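検索 サイト内を検索… キーワードを入力

自己教師ありの把持学習を自前で回す手順(二箱方式)
5月 文・Lamduan Tanasarn
印刷する | メールで送る

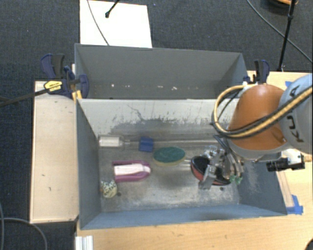 Apinya Panyasiriからは、前回の記事を出した晩に返事が来た。成功率のグラフは立派だが、失敗の数え方が書かれていない論文は読まないことにしている、という。さらに「箱が一つしかない実験は、人間が片付け係になるだけ」と続いていた。耳が痛いので、今回は数え方と箱の話から始める。

1. 箱を二つ並べる

同じ形の箱を縁どうしが接するように置き、境目の両側をクランプで締める。学習が進むにつれて腕は箱の内壁を押すようになり、固定が甘いと箱のほうが動く。箱が3ミリずれれば、校正はもう昨日の思い出である。

流れは単純で、手前の箱から掴み、奥の箱へ落とす。手前が尽きたら役割を入れ替える。人間は寝ていてよいことになっているが、私はまだ朝まで寝られたことがない。

2. 物を選ぶ

うちでは日用品を使っている。形と硬さがばらけていれば何でもいい。最初から凝った品揃えにすると、方策が悪いのか物が悪いのか分からなくなるので、最初の晩は掴みやすいものを多めに入れる。スポンジの類は優秀な教材で、どこを掴んでもだいたい成功し、こちらの自尊心まで回復させてくれる。

入れてはいけないのは、指より薄いもの、転がって壁際から離れないもの、それから自分の家の鍵。三つ目には経緯があるが、割愛する。

3. 校正

カメラと腕の座標合わせは、箱を固定した後にやる。順番を逆にした人は全員やり直している(標本は私)。箱の四隅と中央に指先を下ろし、推定位置との差を記録する。隅で合って中央で外れるならレンズ歪みの補正、全体が同じ向きにずれるなら外部パラメータを疑う。どちらでもなければ、誰かが三脚に触っている。

4. 報酬を決める

成功の判定には二つを組み合わせる。

一つ目は指の開き。閉じ切っていれば空振り、途中で止まっていれば何かを挟んでいる。ただし薄い物は空振り扱いになる。
二つ目は画像の差分。持ち上げた腕を視野の外へ逃がし、掴む前と後の箱を比べる。変化がなければ失敗である。

食い違ったときは失敗にする。甘い報酬で育てた方策は、物を持ち上げずに少し動かして差分だけ稼ぐ芸を覚える。うちのTrulidano(学習スクリプトの名前で、由来は聞かないでほしい)は一晩でこれを身につけ、私は翌朝それを論文の図にしかけた。

5. ランダムに動かす

最初の2000回は方策なしで集める。把持点は箱の内側から一様に、手首の角度も一様に選ぶ。高さだけは底面より少し上で止める。Odarという名の安全監視を別プロセスで走らせ、力の値がしきい値を超えたら引き上げて失敗と記録する。監視と学習を同じプロセスに入れると、落ちるときに仲良く一緒に落ちる。

前回の収集では、2000回のうち成功は661回だった。悪くない数字に見えるが、箱に物を詰め込めば乱数でも何かは掴める。密度を書かずに成功率だけを比べても意味がないので、箱の中の個数も必ず試行ごとに残すこと。

6. 学習して、混ぜる

集めたデータで、画像の切り出しと手首の角度から成功確率を出す小さなネットワークを学習する。そのまま最大値を選ばせると、同じスポンジを延々と往復させる幸せな機械ができあがる。そこで候補を確率に応じて抽選し、一部には一様乱数を残す。

再学習はまとめて行う。途中で何度も重みを差し替えていた頃は、どの試行がどの重みの仕事か分からなくなり、ログの名前をBoonyaritからBoonyarit_finalに変えても事態は改善しなかった。重みの識別子は試行の行に直接書く。

7. 失敗を数える

Apinyaの宿題である。失敗は空振り、滑落、複数掴み、監視による中断に分ける。複数掴みを成功に入れる流儀もあるが、一個ずつ移すのが目的なら失敗でいい。分類は自動で済ませたいところだが、境界の例は人が見たほうが速い。私は総数2422回のログから45件を抜き出して見直し、滑落と空振りの取り違えを見つけて分類規則を書き直した。グラフは少し低くなり、説明はだいぶ短くなった。

つまずきやすい所

隅の物だけが残り続けるとき:指が壁に当たる把持を候補から外しすぎている。余裕を少しずつ削り、Odarの中断の増え方を見る。

夜だけ成功率が落ちるとき:照明を疑う。窓のある部屋では、午後4時の方策と午前4時の方策は別人である。

役割の入れ替えで止まるとき:空判定が箱の傷を物と見なしていることがある。空の箱を撮った基準画像を撮り直す。箱は使うほど擦れるので、一度撮って終わりにはならない。

設定ファイルはZadportの共有置き場に上げてある。しきい値はうちの指に合わせた値なので、そのまま使わず、まず柔らかい物で試してほしい。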